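18 June 2019
Cabinet B, carbon filter trials, continued

Second Niltska cartridge fitted this morning after the first had done its 600 hours. Seal seated properly at the second attempt; the lip folds over if the cartridge goes in straight, so tilt it and push the top edge home first. Fan back to the low setting. Humidity at the top shelf settled at 70 per cent and stayed there up to lunch, bottom shelf a little under. Probe 2 is still reading high against the others and I have left it out of the averages.

Old cartridge weighed and bagged. Weight gain is larger than in May, which I put down to the cork dust from the shelf work. There was a grey mat of it on the inlet face but the carbon behind looked clean. Cut one end open to check for channelling and found none. Granules near the wall had settled, leaving a gap at the top when the cartridge is stood upright. In the cabinet it lies flat, so the gap would run along one side and air could get past. Need to ask Jombridge whether they pack them tighter for flat mounting.

Smell test on the water glasses: left uncovered overnight on the middle shelf, old cartridge in. Faint cardboard note in two, nothing in the rest. Repeat with the new one before reading anything into it. 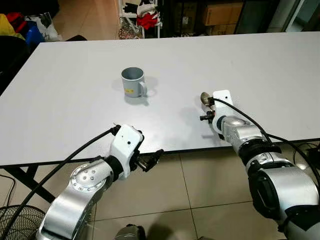

Syafiqah Mangundap does not think the cardboard note has anything to do with the carbon. Her view is that it comes from the door gasket, and that the glasses nearest the hinge should be logged separately next time. She also wants the blank kept in a different room, as the Tuhumury cabinet was running with its door off all last week and the blank sat next to it.

Fair point on the blank. Moved. Gasket wiped down with plain water, no detergent, and glass positions now marked on the shelf with tape, hinge side first.

Pressure drop across the new cartridge is lower than the old one by a clear margin at both fan settings. Gritorach quote a service life of 1,000 hours for their version in the same housing. I doubt we would see that with bare cork and cardboard in the cabinet, but it is worth running one to the end. Suryani Khoo has the order form.

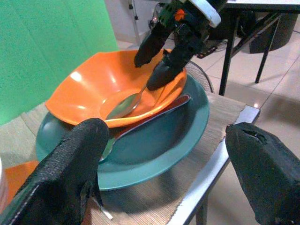

Orange bowl on teal plate, spoon in bowl.

Still to do:
– repeat overnight glasses, new cartridge, hinge side logged apart
– swap probe 2 with probe 4 and see whether the offset follows the probe or the shelf
– shake test on an unused cartridge, weigh before and after
– coarse pre-filter over the inlet for the cork dust; the foam we have is too thick for the slot, try splitting it

Logger clock is still an hour slow. Correct the morning readings before copying them over.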